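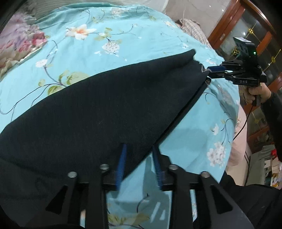
Lesekreis und Bücherfreunde Grandow — Protokoll der Februarsitzung

Beginn: 19.30 Uhr, im Hinterzimmer der Buchhandlung Wistari
Ende: kurz vor 22 Uhr

TOP 1: Protokoll der letzten Sitzung

Ohne Änderungen angenommen. Der Wunsch, die Titel künftig mit Erscheinungsjahr und Verlag aufzuführen, wird gern erfüllt, soweit die Angaben vorliegen.

TOP 2: Nachlass Górecki

Das schönste Thema des Abends gleich vorweg! Die Familie Górecki überlässt uns die naturkundliche Bibliothek des Großvaters, insgesamt 230 Bände. Die erste Durchsicht hat alle Erwartungen übertroffen: Vogelkunde, Moorlandschaften, Reiseberichte aus dem Baltikum, dazu eine Reihe Bestimmungsbücher mit handkolorierten Tafeln. Viele Bände tragen Bleistiftnotizen am Rand, oft mit Ort und Wetter. Die Runde war sich schnell einig, dass diese Notizen auf keinen Fall wegradiert werden, auch wenn ein Antiquar das vielleicht anders sähe.

Bei 23 Bänden ist der Einband beschädigt, meist am Rücken oder an den Gelenken. Zwei haben Stockflecken und liegen vorerst getrennt von den übrigen.

Beschluss: Der Nachlass wird angenommen und bleibt zusammen. Doppelte Exemplare gehen in den Verkauf im Frühjahr. Einstimmig.

TOP 3: Neuauflage des Moorbuchs

Der Verlag Donwood hat auf unsere Anfrage geantwortet, und zwar sehr freundlich. Eine kleine Neuauflage der »Wanderungen im Grandower Moor« ist möglich, Auflage 200 Stück, fadengeheftet, mit sämtlichen Holzschnitten der Erstausgabe. Im Brief liegt ein Papiermuster, das herumgereicht und ausgiebig befühlt wurde. Ein warmes, leicht gelbliches Werkdruckpapier, auf dem die Holzschnitte herrlich stehen werden.

Diskutiert wurde über die Rechtschreibung. Ein Teil der Runde möchte den alten Satz unverändert übernehmen, ein anderer Teil wünscht sich wenigstens die Ortsnamen in heutiger Form. Vorschlag zur Güte: Text wie im Original, dazu hinten ein Ortsverzeichnis mit beiden Schreibweisen. Das gefiel allen.

Beschluss: Zusage an Donwood unter der Bedingung, dass wir die Druckfahnen selbst lesen dürfen. Eine Enthaltung.

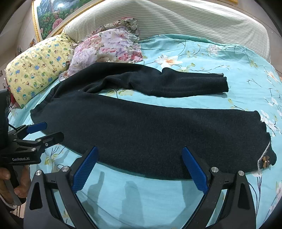
Offen ist noch das Nachwort. Gewünscht werden ein paar Seiten über die Entstehung der Holzschnitte und über die Wege, die man heute noch gehen kann. Textvorschläge bitte bis zur nächsten Sitzung, gern auch unfertig.

TOP 4: Lesung im Frühjahr

Die Buchhandlung Wistari stellt uns den Laden für einen Abend zur Verfügung. Gelesen wird aus drei Naturbüchern des Nachlasses, jeweils nicht länger als eine Viertelstunde, dazwischen Tee. Das Kapitel über den Kranichzug ist gesetzt — beim Probelesen war es im Zimmer mucksmäuschenstill. Für die beiden anderen Texte gibt es so viele gute Vorschläge, dass die Auswahl vertagt wird.

Eintritt frei, Spenden fließen in die Buchbindearbeiten.

TOP 5: Buchpflege

Für die beschädigten Einbände liegt noch kein Angebot vor. Einfache Sachen wie lose Vorsatzblätter trauen wir uns selbst zu. Dafür werden Japanpapier, Weizenstärkekleister und 10 Bogen Löschkarton angeschafft. Klebeband kommt uns an kein Buch! Dieser Zwischenruf wird auf ausdrücklichen Wunsch ins Protokoll aufgenommen.

TOP 6: Verschiedenes

Die Leihliste liegt ab sofort im Regal neben der Tür. Wer den zweiten Band der Moosflora mitgenommen hat, möge sich bitte melden, der erste fühlt sich einsam.

Lektüre bis zum nächsten Mal: die ersten vier Kapitel des Moorbuchs. Kopien liegen bei Wistari an der Kasse.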